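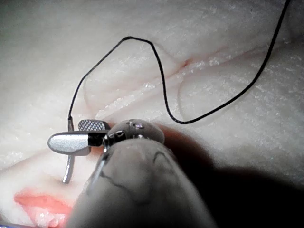
缝合练习垫上的间断缝合：夹针、进针、打结

最后更新：2023年5月4日 星期四

本页写给刚开始在练习垫上练缝合的人，内容限于弯针的夹持、单纯间断缝合和器械打结。默认右手持针持，左手持镊。左利手左右对调即可，进针方向也随之反过来。

练习垫上练熟不等于可以在人身上操作。临床上的缝合要在带教老师指导下进行，本页不涉及消毒、麻醉和伤口处理。

一、要准备的东西

持针器一把，有齿镊一把，线剪一把，练习垫一块，带线弯针若干，装废针的硬壁容器一个。

练习垫买单层的就够。我们用的是 Betau 的浅色垫，针和线在上面看得清楚，缺点是针眼也显眼，用过几次之后容易被旧针眼带偏。Navero 的垫子有三层，做皮内缝合时再换它。垫子底下垫一块防滑布，或者用双面胶固定在托盘里。垫子会滑的话，左手会不自觉地去按，镊子就用不上了。

线用练习用的尼龙线，3-0 或 4-0。初学用 3-0，粗一点，结打得对不对一眼能看出来。过期的缝线可以拿来练，但要单独放，盒上写明“练习用”，不要和临床耗材混在一个抽屉里。

垫子上的切口如果是厂家预切的，直接用。需要自己切的，用尺子比着切一条直线，深度不要超过垫子厚度的一半。切穿了两边会错开，对不齐。

二、认一下弯针

弯针分三段：针尖、针体、针尾。带线针的针尾和线是压接在一起的，这一段比线粗，里面是空的，夹在这里很容易把针夹扁、夹弯，线也可能从接口脱出来。针尖一段同样不能夹，夹过一次就钝了，后面每一针都要多用力。

能夹的只有针体。从针尖往针尾量，大约在三分之二的位置，也就是靠针尾的三分之一处。垫子硬、阻力大的时候，夹的位置可以往中间挪一点，针不容易弯；想要一次转过更长的弧度，就往针尾方向退一点，但仍然要避开压接段。

三、夹针

1. 左手用镊子夹住线，离针尾两三厘米，把针提起来，让它自然悬着。针尖落在垫面上轻轻一点，针就会转到需要的方向。

2. 右手张开持针器，用钳口前端去夹。夹在前三分之一以内。夹得太深，针藏在钳口根部，转腕时钳头会先碰到垫面，针尖反而够不着。

3. 针与钳口大致垂直。从侧面看，针的弧面要和钳口成直角，不能前倾或后仰。往前倾的针进到一半会自己打转，是初学者最常见的毛病。

4. 扣上锁扣，一般扣到第一或第二齿。扣好以后用镊子轻轻碰一下针体，针不晃就行。晃的话松开重夹，不要靠多扣一齿来解决。

全程不要用手指去扶针。Rakeck 那套入门教具的说明书里画了用拇指食指调针的图，我们不这样教，手套被扎破的大多是在这一步。

夹针单独练。把针放在垫子上，夹起、检查、放下，连续做 10 次，中间不进针。每次都要针位对、角度对才算数，有一次歪了从头再来。

四、进针和出针

切口横放在面前还是竖放都可以，让自己能从右往左走针就好。进针点离切口边缘五毫米左右，出针点在对侧同样的距离。开始几天可以用记号笔把两排点先画出来，画的时候左右要对着。

1. 左手镊子轻轻提起切口右侧的边缘。用镊齿挑住，不要死夹。夹出深印子说明力太大。

2. 手腕先内旋，掌心朝下，使针尖与垫面成九十度，再进针。角度小于九十度，针会贴着表面走，缝得浅，收线后两边向里卷。

3. 针尖进去以后靠转腕推进，让针顺着自己的弧度走。手臂不要往前推。感觉有阻力先停一下，看看针是不是已经偏了，硬推只会把针掰弯。

4. 针尖从切口中间露出来。初学时在这里停住，用镊子接针，重新夹好，再从对侧切口壁的同一深度穿进去。等两侧的深度能做到一致，再改成一针过。

5. 针尖从左侧出来，露出足够长度后，松开持针器，到左侧夹住针体，继续顺弧度转出。夹针体，避开针尖，这时候很多人着急，随手就夹在尖上了。

6. 拔线，右侧留三厘米左右的线尾。线拉到后面要放慢，左手镊子虚挡在出针点旁边，免得线尾一下子被带过去。

Sawsan Matar 带新人时要求前一周都分两步走针，不许一针过。我起初觉得太慢，后来看了几块缝好的垫子，分两步练出来的那批，翻开切口看两侧深度，确实齐一些。

五、器械打结

1. 左手放下镊子，捏住带针一端的长线，针要放在看得见的地方，或者用手掌内侧护住针，针尖朝外的时候不要动作太大。

2. 持针器放在长线和线尾之间，与切口平行。长线在钳口上绕两圈，张口夹住线尾末端。夹末端就好，夹在中段会拉出一个活套。

3. 双手交换方向，把线尾拉到对侧，线结平着落下。两手的力要一样，贴着垫面拉，不要往上提。

4. 第二个结反方向绕一圈，夹线尾，拉回原来那一侧。第三个结再换方向，绕一圈，拉紧。尼龙线滑，三个结是最少的，用细一些的线再加一个。

5. 把结拨到切口一侧，所有的结都放在同一侧。剪线，两端留五毫米左右。

松紧以两侧边缘刚好靠拢、略微外翻为准。勒得太紧，垫面会皱起来，线下面有一道沟。

如果第二个结和第一个结绕的方向相同，打出来的是滑结，轻轻一挑就松。判断方法很简单：结打完后看线的两端，平躺着、与切口垂直的是方结，歪着翘起来的多半是方向错了，拆掉重打。

六、间距

针与针之间的距离大致等于进针点到出针点的距离。先在切口正中缝一针，然后在两半的中间各缝一针，再往下分。从一头缝到另一头也可以，不过两侧长度稍有误差，到最后会多出一块来，只能拆几针返工。

七、拆线

练习垫缝满以后要拆，顺便练拆线。镊子提起线结，露出原来埋在垫子里的一小段线，贴着垫面剪断，向切口方向抽出来。只剪一边。两边都剪了，中间那段会留在里面，下次走针会碰到。

八、常见问题

针总在钳口里打转：先看夹的位置和角度。两样都对还是转，检查钳口的纹路。钳口网纹磨平的持针器夹不住针，换一把。也有人拿粗持针器去夹很细的针，这种也会转。

针弯了：不要掰直再用，直接丢进硬壁容器。掰过的针容易断在垫子里。

针尖不利了：同一根针反复用，尖会钝，进针时垫面先凹下去一个坑才穿过。出现这种情况就换。

切口两侧一高一低：两侧的深度不一样。低的那一侧进得深，拆掉这一针，按第四节的分两步做法重缝。

线尾被拉没了：第 6 步拔线太快。剩下的线够长可以从头再走一针，不够就剪掉换线。

线打卷：尼龙线从包装里出来有记忆，用前两手捏着轻轻拉直。捏线，不要拉压接的地方。

九、练习记录

每次练完在本子上记三项：缝了几针，拆掉返工几针，哪一步卡住。Gil-soo Jang 去年九月开始记，到写这一页时一共 597 针，其中返工 132 针，绝大部分集中在头两个本子页里，原因写得最多的是“针前倾”和“夹太深”。这个数字没有标准，各人练的节奏不同，拿来和自己前一周比就可以。

不建议一次练太久。手开始发僵，锁扣扣不利落，就该停了。

十、收拾

先数针。拆了几包，容器里和台面上合起来就该有几根，数目对不上要找到为止，地面和托盘缝里都看一遍。练习时掉在地上的针，当时就捡，用镊子夹，不用手。

针全部进硬壁容器，装到四分之三就封口换新的。剪下来的线头用湿纸巾一抹就起来了。垫子用清水擦，晾干再收，不要用酒精泡，表面会发黏。放回盒子前撒一点滑石粉。器械擦干，关节处滴一点器械油，锁扣松开存放。

练习垫和线放在 205 室靠门的柜子里，第二层，标签写着 Boutros 的那个盒子是公用的，用完的线请在盒盖内侧的单子上划掉一格。

下一页：垂直褥式缝合。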